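The Waiting Problem

Two arms, one table, and a planner that can't stop being polite.

That was the trouble in February, when Wulan Ngui's group first ran Lis on both arms at once. Lis is their scheduler. It decides which arm moves and when, and in its first version each arm asked the other for permission before crossing the middle of the mat. Both asked. Both waited. Deadlock, over a block smaller than a fingertip.

"We had logs that were just the word yield," says Tirta Nugroho, who wrote most of it. 771 lines of yield, in one file. He kept it.

The fix took 11 rewrites. Some lasted an afternoon. The one that stuck treats the space between the grippers as something you book — like a meeting room, Nugroho says — and the booking expires if you don't use it.
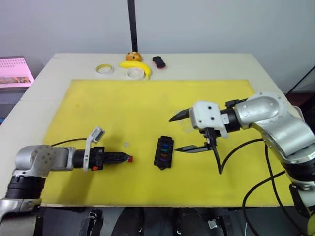
Expiry was the hard part. Too short and an arm loses its slot halfway through a careful grasp, backs out, starts over. Too long and your back to waiting. Herman Chin, on perception, argued for tying it to confidence: if the vision model is unsure where a piece is, the arm gets more time. Nugroho hated this. Perception shouldn't touch the schedule, he said, full stop. They argued for 3 weeks and then did it Chin's way.

Clear pieces are still a mess. Pruko, the detector they use, was trained mostly on solid colors, and anything see-through takes on the color of whatever is under it. Confidence drops, booking stretches, other arm sits there. 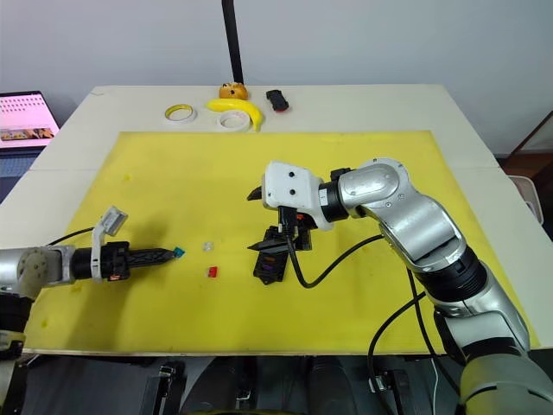
Syafiqah Tambunan is working on that end now. Her idea is to let Pruko hand over 2 guesses instead of one, and have the planner pick a grasp that works for both. Slower to compute. Fewer retries, she hopes, but the numbers arent in yet and she won't give me the early ones.

Meanwhile there's the replay tool, Larico, which started as a weekend script and is now what everyone has open all day. Scrub back, change one expiry value, watch the plan redraw. Ngui wants it cleaned up and released before the planner itself. Nugroho wants another month.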